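Can a Robot Hold a Pole?

You have seen videos where a robot picks things up and never drops one. Be careful with those. People like to show their best try and leave out the other 40.

A gripper is a robot's hand. The Disoteo gripper was sold to us as a hand that can "hold anything." We wanted to check that, so we tried it against an older one called the Sirkell. Long, smooth, round things are a good test, since they like to roll and slide.
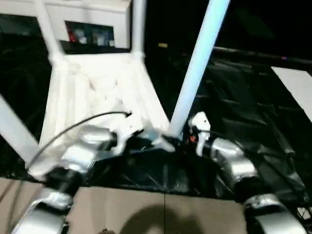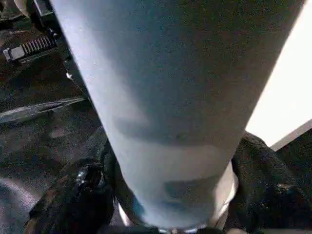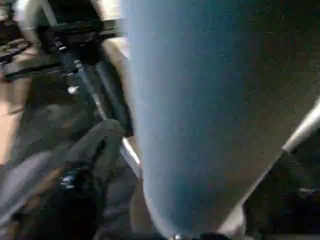
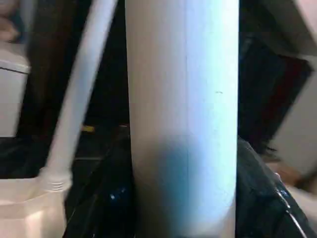

The first picture looks out over both arms. The other three are close-up camera views.

Which hand won? The Disoteo held on in 9 tries and the Sirkell in 5. Sounds great for Disoteo! But we changed the lights halfway through, and that could have helped one side. A fair test changes only one thing at a time. We would want 300 tries before we believed the score.

Cameras can fool you too. Up close, a round thing can fill the whole view, and then it is hard to tell where it ends. A robot has the same trouble.

So next time an ad says a robot can hold anything, ask three questions. How many times did they try? What did it drop? Who was counting?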